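# Open day at Kiani in Vollach, my notes (with photos)

**tinbucket_77**

Good evening to all. Some of you asked in the August thread if somebody will go to the open day at the Kiani workshop in Vollach. I went on Sat 14 February and I promised to write, so I write. Please excuse my English, I check the words but not always the grammar.

Entrance was free but you had to register for a slot. Every slot had 20 visitors. Parking is bad, take the bus from the station if you can. I stood for a long time in the wrong line, which was the line for the sausage.

There were four stations. A palletizing cell behind a fence, which most of the families liked. A small machine that sorts screws with a camera. A cart that drives by itself in the corridor, but it was charging when my group came and we only heard a talk about it. And the last one, a table with two arms that handle phones and phone stands. I stayed at the last one until they asked me politely to let the next group come in, so my notes are mostly from there.

What I learned from the young engineer at the table:

- the task is to take a phone and set it on a stand, then take it off again and put it down
- they change the phones and the stands between the runs, and also where they lie
- they had made 260 runs with this table before the open day, and they want to have 900 before they show it at the fair in Prinavville
- the arms are not strong, he did not want to tell me the payload in a number

I asked if the arms decide themselves or if a person leads them. He said both, it depends on the run. During my slot it was a person who led them, from a place behind a partition. I was a little disappointed for one minute and then not any more, as it is very interesting to watch how slowly a human must go when he has only two fingers on each side and no feeling in them.
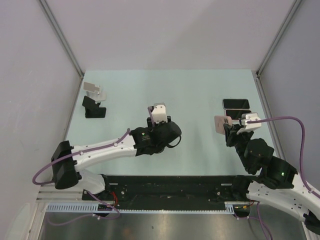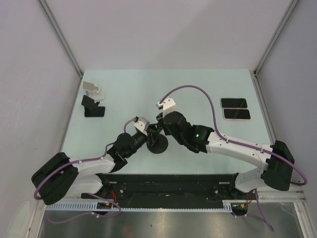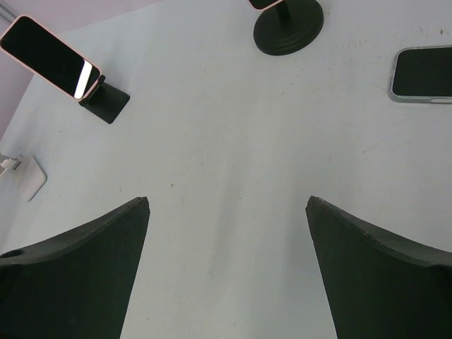

*The phone table. First two are the whole table with both arms, the last is the view from the camera at the gripper.*

The pink phone was the one that the visitors talked about. A child in my group asked if it is the phone of the engineer and he said no, his is older.

If you have questions I will try to answer, but I did not understand everything.

---

**halfmoon_relay**

Thank you for going! I had a slot and then my car had other ideas, so I am very glad for this.

Do you know how they get the picture from the gripper so steady? I have a small camera on my arm at home and it shakes like a washing machine.

---

**tinbucket_77**

halfmoon_relay, I do not know. I only know that there was a screen next to the table with this view, and that the person behind the partition had the same view. I should have asked. The picture looked calm to me also when the arm moved, but they moved it slowly.

---

**ORINGS_ONLY**

I was there too, a later slot. I will be the unfriendly one. An open day with the title "robots that learn" and then a person drives the arms. My son asked me who is in the box. What do I answer?

The palletizer at least did what the poster said.

---

**pell_mell**

You answer that there is a person in the box, and that the poster in the hallway said so in letters of normal size. I read it while I waited. I don't think anybody was cheated. Collecting runs by hand is the work at this stage, and I like it more when a company shows the work than a video with music.

---

**ORINGS_ONLY**

I did not say cheated. I said the title was wrong. A title is also information, and it was the title that was printed on the flyer, which is the only thing most people read before they drive an hour.

---

**tinbucket_77**

I think you both have a point. The flyer was too proud. The engineer was not proud at all, he told me about the bad things before I asked. For example the thin phones that lie flat on the table. To get two fingers under the edge of such a phone is hard, and he said they spent more time on this than on the stand.

---

**grub.screw**

Look at the cables in the first photo. Purple cable outside along the whole arm, clips, then a big free arc to the gripper. For a table where you change things every day I would do it the same way. You can see a problem and you can swap it before lunch. People will say it is ugly. My own cell has everything inside the arm and I lost a weekend to it.

Question for OP: did they say anything about the wrists? In the second photo they are almost touching. I would be nervous.

---

**tinbucket_77**

He was a little nervous, I think! There is a limit in the software for how near they may come, but he said it is the operator who feels responsible. He did not give me the distance. They had one bump in January and after that they made the limit bigger.

---

**vier_und_vier**

I work with somebody who came from Flodovik and they had a similar table with two arms, only for cups. There they counted 98 percent of the placements as good, and then it came out that "good" meant the cup was anywhere on the tray. So my question is always the same one: what do they count as a good run?

---

**tinbucket_77**

This I did ask! The phone must stay in the stand when the fingers are away, and must not be upside down. If it slides out, it is not good. If it stands a little crooked, it is good. I asked for the rate, and he said they do not publish it now. I write only what he said.

---

**ORINGS_ONLY**

OK, that definition I can accept. I would have liked it on the flyer.

---

**pell_mell**

Peace in the thread, I take a screenshot.

Does someone know if registration for the Prinavville fair is open? On the Kiani page the button is gray for me.

---

**grub.screw**

Gray for me too. I wrote them an email on Monday and will post here when I have an answer.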